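Newsletter > Household > Laundry and cleaning

Issues Topics Letters Subscribe Log in

We use cookies to remember whether you've read this issue. Accept / Manage choices

Does the colour catcher catch anything?

7 October 2024

Three readers wrote to me in September about the little white sheets you throw in with a mixed wash, and all three wanted to be told they were a good idea. I've used them on and off for years and I'm not sure I can oblige. 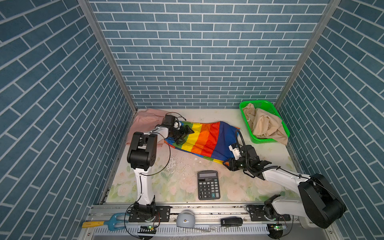
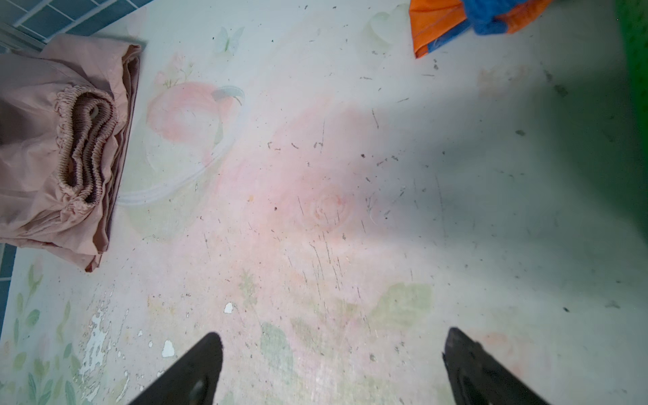
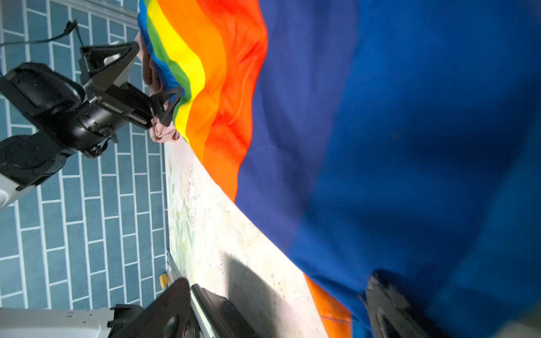

The promise on the box is simple enough. Loose dye comes out of your red things, floats about in the drum, and the sheet grabs it before your pale things can. You open the door afterwards and the sheet has gone pink. Proof! Except that a pink sheet only tells you there was dye in the water. It doesn't tell you that your pillowcase would have gone pink without it, and the pillowcase is what you paid to protect.

I have been using a box of Priva sheets that my sister-in-law left behind, and before that I had the Alerora ones. I can't tell them apart. Both come out grey when I wash dark socks and faintly lilac when I wash nearly anything else. Harsh Gautam, who edits this newsletter and does far more washing than I do, swears by Gatti and says the others are paper. I asked him how he knew and he said they felt thicker.

So I did what I could with the machine I've got. I cut an old white sheet into squares and washed one with a new red tea towel and a catcher, then another with a second new red tea towel from the same pack and no catcher. Forty degrees, same powder, same programme. The first square came out white. The second came out white as well, or a white I couldn't tell from the first by the kitchen window. At sixty degrees both squares went a bit pink, the one without the catcher slightly more so. My husband picked them the other way round when I didn't tell him which was which.

It's hardly science, I know, and two tea towels prove very little. But I'd expected a clear win and I didn't get one. The catcher from the sixty degree wash was a lovely deep rose, so it had certainly been busy. It had simply left plenty for everybody else.

What bothers me more is what the sheets encourage us to do. With one in the drum I'll put in things I'd otherwise keep back, and a new pair of dark jeans is still a new pair of dark jeans. Ramil Dalisay wrote in to say he lost a cream jumper that way, catcher and all, and that Jarnix offered him a voucher for another box. He has not used it.

As for the cost, I worked out that a family doing 200 mixed washes a year, with a sheet in each, gets through two boxes of 100. You could instead wash anything new and bright by itself the first few times, cool, and see what colour the water goes. A bowl in the sink will tell you the same thing sooner. Press a damp white cloth on an inside seam and if it comes away coloured, you have your answer for nothing.

Several of you also asked about salt and vinegar. My mother believed in both. Neither will fix the dye in a modern shirt as far as I can find out, and the vinegar made the utility room smell like a chip shop until the Thursday.

I shall finish the Priva box, mostly because it's there. If anyone has tried the washable cloth kind, the sort you're supposed to keep using until it looks dirty, please write and tell me how long yours lasted and what you were washing with it. I'd especially like to hear from anybody who ran a load without one and was sorry.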